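Print this page | E-mail this job to a friend

Search jobs: Keyword Location Go

Robot Hand Technician (Home Tasks Cell)
Jornport — on site, full time
Posted 30 January 2021

We teach two-handed robots to do ordinary housework, and we need someone who loves keeping the hands in good order. Our Jornport site has a cell furnished like a lived-in room, with shelves, a carpet, and all the clutter that comes with real clothes and shoes. The robot spends its shift tidying. You would spend yours making sure it can.

This is a hands-on job in every sense. You'll have the covers off a finger before your first coffee some mornings, and there is usually a radio on. If you have ever fixed a sewing machine, a bike, or a printer just to find out what was wrong with it, please keep reading!

What the work looks like

The fingers are metal links with bolted joints and soft black tips, and they get pushed into everything we ask the robot to pick up. Knitwear is the hardest on them. Lint finds its way into the joints, a loose thread can wrap a knuckle, and a tip that has gone smooth will let a sleeve slide away. Most of our maintenance plan is built on what fabric does to a hand.

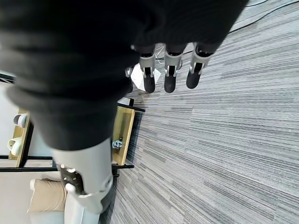 Your week

- Start-of-shift check on both hands: joint play, bolt torque, tip wear, and a full open and close with nothing in the grip.
- Lint removal with a soft brush and vacuum. We never use compressed air on the joints.
- Tip changes. We swap a full set every 2,000 grasps, sooner if you don't like the look of them — your call, and we mean that.
- Wrist camera cleaning and recalibration after any work above the fingers.
- Cell reset between runs: clothes, shoes, and boxes back to their start positions, cables routed where the robot won't drag them.
- Repair notes. Short ones are fine, as long as the next person can follow them.

You'll also have a say in what we test. The Baysal trial, our current run of clothes and shoes tasks, came out of a technician's complaint that we only ever gave the robot things that were easy to hold. Soft items fold over the hand and block the camera's view, so a sticking finger can go unnoticed for a long time unless someone is paying attention.

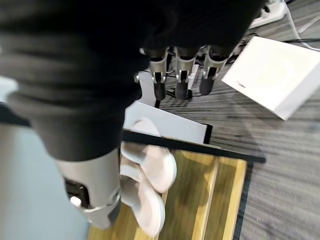
Clothes and shoes work in the Jornport cell.

What we're hoping for

- 2 years of hands-on repair work of any kind. Factory, hobby shop, hospital equipment, and farm machinery all count.
- Steady hands with small fasteners, and the patience to find the one that rolled away.
- Comfort reading a wiring diagram. We will teach you the calibration software.
- Willingness to hit the stop button and ask questions afterward.

A degree is welcome but not needed. Experience with robots is the same — several of us had none when we started.

The practical side

The team is 13 people, split between Jornport and our parts shop in Dendthorpe. You'd spend your first 7 weeks paired with another technician, including a stretch in Dendthorpe learning to rebuild a hand from the wrist down on our Grilness bench rig. After that the Jornport hands are yours to look after. Early and late shifts rotate. Pay depends on experience, and we'll tell you the range at the first call.

How to apply

Use the Apply button on our jobs page and send a resume plus one paragraph about something you repaired. Tell us what was wrong, how you found it, and what you'd do differently. Photos are welcome, greasy ones included. We hope to have the new technician in place by June, and we reply to everyone who writes.

Print this page | E-mail this job to a friend

This site uses cookies to remember your saved jobs. By continuing to browse you agree to their use. OK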